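New life for the long white table at Grellthorpe

10 April 2026

I dropped in at the Grellthorpe hall this morning to see how the new craft and snack room is coming along, and I'm happy to report it's nearly there! If you haven't been past since December, you're in for a bit of a surprise. The old storeroom at the back has been cleared out, painted and given a proper floor, and the whole lot came in at $2707, a bit over the $2000 we'd all been hoping for (the floor did that, as floors do).

The star of the room, for me anyway, is the big white table. It came out of the old Skinner shop when they moved to Estow, and I'll admit I wasn't sure about it when it turned up. It looked huge in the doorway. Now that it's in place I'm a total convert – it's smooth, it's pale enough to brighten the whole room, and it has a light tan wooden edge that stops it feeling like something from a dentist's. You could roll out a lot of dough on that thing, or let a mob of kids loose with glue and not lose too much sleep over it.

Then there are the trays. Each group using the room is getting its own, so the beads and scissors and half-finished bits don't wander from one mob to the next. I had expected plain tubs and was quite chuffed to find something with a bit more character.

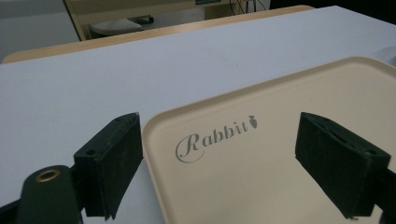 The little ones' group has ended up with the cream plastic tray with "Rabbit" written across the inside in curly grey letters, and a small grey carrot at the end of the word. I love the carrot. It has a nice rounded rim as well, and it's shallow, so you can see what's in it without tipping everything out to find the one green button you wanted. I'm told there was some fairly serious bargaining over which group got it, and my own lot (the Thursday-ish knitters, we're flexible) missed out.

A few practical bits while I have you. The room opens for bookings from next week, and it's free for local groups for the first seven weeks. After that there'll be a small charge to cover the power. The key is kept at the Clinik counter across the road, so please sign the book when you take it and sign again when you bring it back. If you'd like a tray for your group, put your group's name on the sheet by the door. The table gets a wipe with warm soapy water at the end of each session, nothing scratchy please, and trays go on the shelf under the window.

There's still a bit to do. The second shelf hasn't gone up, one of the power points is waiting on the electrician, and we could really use some more chairs in any colour at all. If you've got a couple in the garage that you keep walking around, bring them down to the hall at 101 Estow Road. I'll be there most mornings with the kettle on.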